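Aug 1, 2021
Notebook, hand capture to arm retargeting (Cernadell branch)

Quiet in here today, so I finally got round to the thing I've been putting off, namely the time alignment between the two hand devices and the head camera. Kettle on, door shut, no meetings. I do like a Sunday in the lab, even if I shouldn't make a habit of it.

First, where we were. Asabe's replay from last week had the left gripper closing before it reached the cloth in the planner's view, and we both blamed the retargeting. I spent most of the morning going through that code line by line and it's fine, sorry Asabe, you wrote it properly. The trouble is upstream. The left stream was being stamped when the packet reached Vimola and the right stream when it left the device, so the two hands were living in slightly different worlds. Measured offset on the old recordings: 76 ms, left behind right. At slow speeds you'd hardly see it, which explains why the block stacking never complained.

Changed the reader so both sides stamp at the device, then resample everything onto the camera clock at 90 Hz. I kept the old path behind a flag (legacy_stamp) in case Tiago needs to regenerate anything for his comparison — please don't delete it just yet! With the new path the offset on the clap test comes out at 19 ms, and I think what's left is the smoothing filter, which is longer than it needs to be. I tried halving the window and the wrist angles went jittery, so I've put it back for now. There's probably a nicer answer with a filter that looks at speed, and I'd be glad of ideas.

Second job was finger opening. The planner takes one number per hand, 0 for shut and 1 for fully open, and with anything soft between the fingers that number never gets down to 0. The grasp detector was waiting for a proper zero and sulking. I've swapped it for a check on the rate of closing: if the fingers were closing and then stop, call it held. Much happier on the old recordings, though a slow hand can still fool it and I want to try it on more than fabric before I get excited.

Two-handed run with the dark maroon piece, new stamps on, logging straight to Geddes: 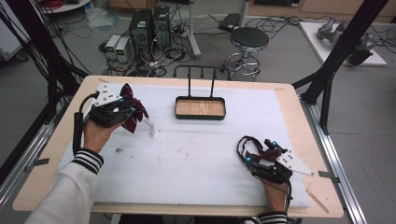 Both hands on, maroon piece in the left, little rack at the far side of the table.

The rack is in the planner's world as a plain box at the moment, which is daft with those hooks sticking down from the bar. Want to give it a proper mesh before anyone plans a path near it.

Still to do:
Rerun Asabe's replay with the new stamps, arm at 75 per cent speed to begin with.
Ask Tiago which recordings he still needs from the old path.
Write the flag up on the Trorport page, and put the clap test there too while I remember how I did it.
Look at the filter again with fresh eyes.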